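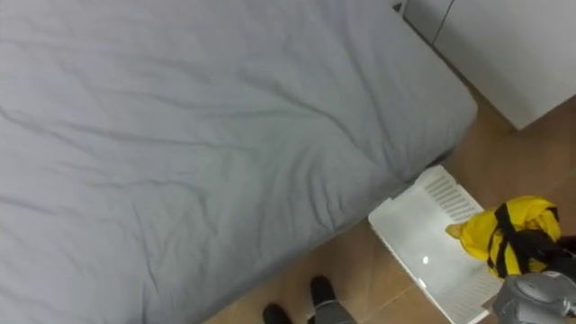
Abb. 3: Matratze mit grauem Spannbettlaken

4.2 Haftplatz im Modul Belegung anlegen

Flevton verwaltet Haftplätze getrennt von den Personendaten. Ein Haftplatz muss angelegt und freigegeben sein, bevor ihm eine Aufnahme zugewiesen werden kann. Für die folgenden Schritte ist die Rolle »Belegung - Schreiben« erforderlich.

1. Im Hauptmenü »Stammdaten« und dann »Haftplätze« öffnen.
2. Die Abteilung auswählen und auf »Neu« klicken.
3. Raumnummer und Platzkennung eingeben. Die Platzkennung darf höchstens 23 Zeichen enthalten, Umlaute sind zulässig.
4. Im Feld »Vollzugsart« einen der drei Werte Strafhaft, Untersuchungshaft oder Ersatzfreiheitsstrafe setzen.
5. Unter »Merkmale« die Angaben zu Einzel- oder Gemeinschaftsunterbringung ergänzen.
6. Mit »Prüfen« den Abgleich gegen den Raumplan starten.
7. Meldungen der Stufe »Fehler« beheben und den Datensatz mit »Freigeben« abschließen.

Hinweis: Meldungen der Stufe »Warnung« verhindern die Freigabe nicht. Sie werden im Protokoll unter dem Code 33 abgelegt.

Achtung: Die Vollzugsart eines belegten Haftplatzes kann nicht geändert werden. Zuerst die Zuweisung beenden, danach den Platz sperren und neu freigeben. Eine Änderung direkt in der Datenbank führt zu abweichenden Haftzeitberechnungen.

4.3 Übergabe an Cinex

Die Schnittstelle überträgt freigegebene Haftplätze alle 900 Sekunden an Cinex. Das Intervall ist unter »System - Schnittstellen« einstellbar.

1. Den Dienst »Export Belegung« anhalten.
2. Intervall und Zielmandant eintragen.
3. Den Dienst starten und den Status kontrollieren. Sollwert: »Bereit«.

Hinweis: Gesperrte Haftplätze werden ab der Fassung vom November ebenfalls übertragen, jedoch ohne Merkmale.

Bleibt der Status auf »Wartend«, ist das Zertifikat des Zielmandanten zu prüfen, siehe Abschnitt 7.1.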